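26th June

Gray and humid in Grerkville, windows shut until noon. Laundry day, so this entry is mostly laundry. Anyone who reads this page for the gutter repairs can skip it; the gutter has not changed.

Two loads. The first was towels, washed hot, dried on high, folded in thirds and put away without incident. The second was knits: shirts and soft trousers, cold water, low spin, 33 minutes in the dryer on the lowest setting and then out while the seams were still a little damp. The seams finish in the open air if the pile is spread. If the pile stays in the basket they do not, and the collar picks up a smell by evening. I have been using the low spin for the knits since February, when the high spin twisted the side seams on three of the older shirts. The twist does not come out in the next wash. A shirt with a twisted side seam can't be laid flat by its seams at all, and has to be laid flat by the shoulders, with the hem allowed to end up wherever it wants.

The subject for today was folding light knit shirts to fit the new shelf. The shelf is a Tekin, the plain one, bought at the hardware place on Humgate. Clear depth from the front lip to the back rail is 33 cm. The old shelf was deeper, and every shirt in the house is folded to the old depth, so every stack now hangs over the lip and slumps forward. I have been ignoring this for a while.

Surface first. The bed is wrong for this work. It gives under pressure, and the bedspread has enough texture to grab the underside of a knit and stretch it as it slides. A hard white top is better in both respects. Cloth slides on it, and a crease in a mid-tone fabric shows up clearly against it. Lighting also matters. I had the 3000 K lamp on this morning, and it is too warm for pink and mauve cloth, at least to my eye. Shallow folds disappear. Daylight from the side is better, and light from directly overhead is acceptable if nothing hangs between it and the table.

The dusty mauve T-shirt is the test piece. It is thin, it wrinkles if looked at, and it does not hold an edge. If a method works on that shirt it will work on the heavy cotton ones.

Step one is getting it flat. Most of the time goes here. Center of the cloth first, then out toward the ends. The center comes smooth almost immediately. The trouble collects at one end, where a layer slips underneath and makes a ridge, and in the hem, which turns under in short sections.
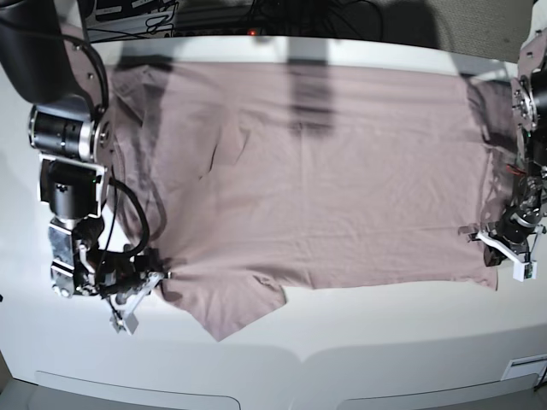 Mauve T-shirt on the white table. Smooth in the middle, bunched at the left, hem not yet straight.

The point of cloth hanging down from the lower edge is the usual fault. It means the two layers are not lying on top of each other. Pulling the point does nothing useful; the top layer stretches, gets let go, and goes back. The correction has to be made from the doubled part. Lift there, let some air in, set it down again, and the hem mostly follows. The small notch where the edge has folded under can be left for last and fixed by running a fingertip along it.

Notes on wrinkles, for my own reference. Fine wrinkles across the body can be ignored. They press out under the weight of the stack overnight. A fold line that runs from one edge toward the other can't be ignored. It will be there next week, and the week after, and it will decide where the next fold goes regardless of what I want. I have a green shirt with a diagonal across the chest from having been badly stacked once. Two washes and an iron have not removed it.

Step two is the pickup. I had been taking hold of too much cloth. A full handful at the hem drags the layers out of line before the fold has even started, and the creases from the grip stay in. Less is better: pinch the hem itself, where the fabric is doubled and stitched, and leave the single-layer knit above it alone. The hem is the stiffest part of the shirt apart from the collar. It takes the load without stretching. 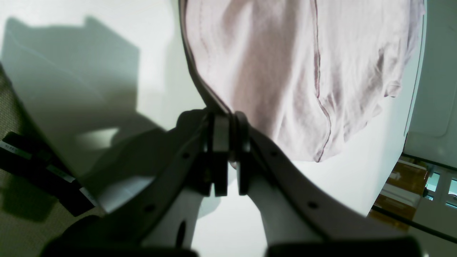
Seams are the other thing to use. On a thin shirt the seam is the only straight reference available, and even then it wavers with whatever the cloth around it is doing. I don't try to straighten the seam along its whole length. I get the end of it at the hem in the right place and let the rest wander. After two folds the wander is inside the bundle and can't be seen.

I tried clips for a while, the spring kind for closing bags. They leave a mark on knits. Weights are somewhat better. A paperback on one end of the shirt while the other end is pulled gently gives a decent result on the heavy cotton, but on thin fabric the paperback itself slides. Abandoned both. The clips have gone back to the kitchen drawer.

Break for lunch. Leftover rice, one egg. Rinsed the dryer screen while the kettle was on. There was a film on it, and water beaded on the mesh where it should have run through, so it got dish soap and an old toothbrush. I will see whether the next knit load comes out any faster. I doubt it.

Step three, the lengthwise fold. The long direction of the cloth runs left to right across the table, both ends held, and one half goes over the other to leave a strip. Tension has to be even at the two ends. With more pull on one side than the other the strip comes out as a wedge, and a wedge can't be folded into a rectangle afterward. Also the ends must be held flat. An end that has been gathered up into a knot shortens that side, and the slack has to go somewhere, generally into a bulge along the lower edge.
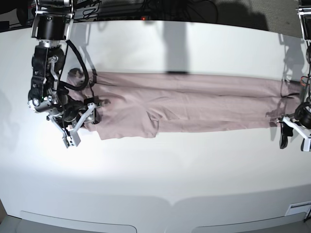
The bulge is worth fixing before going further. I have tried ignoring it on the theory that it would be hidden by the last fold. It was hidden, but the bundle came out thicker on one side and the stack leaned. Five shirts with the fault on the same side make a stack that falls over. Alternating them, fault left, fault right, keeps the stack standing, but then I am designing the stack around the mistake. Put the slack back toward the gathered end and open that end out. It takes a few seconds.

Soft trousers get the same treatment as far as this step, one leg over the other, fold line down the middle, and then differ. Trousers go in thirds from the ankle. Shirts go in half and half again, or in thirds if long. I laid the strip against the tape measure several times. In half, the mauve shirt clears the shelf lip. In thirds it clears easily but is too thick, and fewer fit under the shelf above. Half it is.

I also looked up the method I copied out of a magazine some years ago, which I have filed under the name Hadano for reasons I no longer remember. It may have been the name of the article. It has the sleeves folded back first, separately, and then the body rolled. The rolled version is compact and very good for a suitcase. On a shelf it rolls. The card says "store upright," and to store upright one needs a box, and I have a shelf. The card has gone back in the drawer with the clips.

Step four is squaring the bundle. The top edge usually comes straight without help. The side can be pushed straight with something flat held against it. The bottom is where the extra thickness ends up, and there is a limit to what can be done. Pressing down on the thick part makes it wider and does not make it thinner.

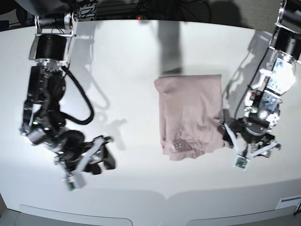 Where the print lands is a side effect of where the folds go, and I had not been paying attention to it. A print that bends around a fold cracks there eventually, first as a white line and then as flakes. The options are to move the fold up a little or to fold the shirt the other way out. Moving the fold up a little costs some of the clearance at the shelf lip. Folding the other way out puts the print flat on the inside, but then every shirt in the stack looks the same from above, and the pink one and the lilac one have already been confused once. For now the printed shirts get the higher fold and sit at the front, where I can see them.

Result at the end of the afternoon: all of the knits folded to the new depth, one stack of shirts and one of trousers on the Tekin, neither over the lip. The shirt stack leans very slightly toward the window. I checked the shelf with the level and the shelf is the cause, low on the left. One of the feet has an adjusting thread with no thread left. Packed it with folded card. Level now reads true empty and slightly off loaded.

The old shirts in the hall closet are still folded to the old depth. Left them.

Other items. The dehumidifier filled twice. Replaced the battery in the kitchen clock, which was not the problem with the kitchen clock. Windows open after supper, cooler, light wind from the river side. Bread dough is in the refrigerator for the morning. Need clothespins, distilled water, one shelf foot with an M8 thread.

Comments

Reader in Grerkville: Same shelf here, and the same foot failed, left front. The hardware place on Humgate will sell you a single foot if you ask at the counter. They keep them in a drawer, not out on the pegs.

Anonymous: Have you tried turning the printed shirts inside out before the wash and just leaving them that way for folding? The print stays flat on the inside and you can still tell them apart by the label.

Author reply: I have not. The seams would be outside, which might make it easier to line them up. I will try it with the next load.

Late reader: I roll everything and put a bookend at each side of the shelf. It holds fine as long as you don't take one from the bottom row.

Anonymous: What happened with the gutter?

Contact | Copyright, all entries by the author of this diary | Older entries | Back to top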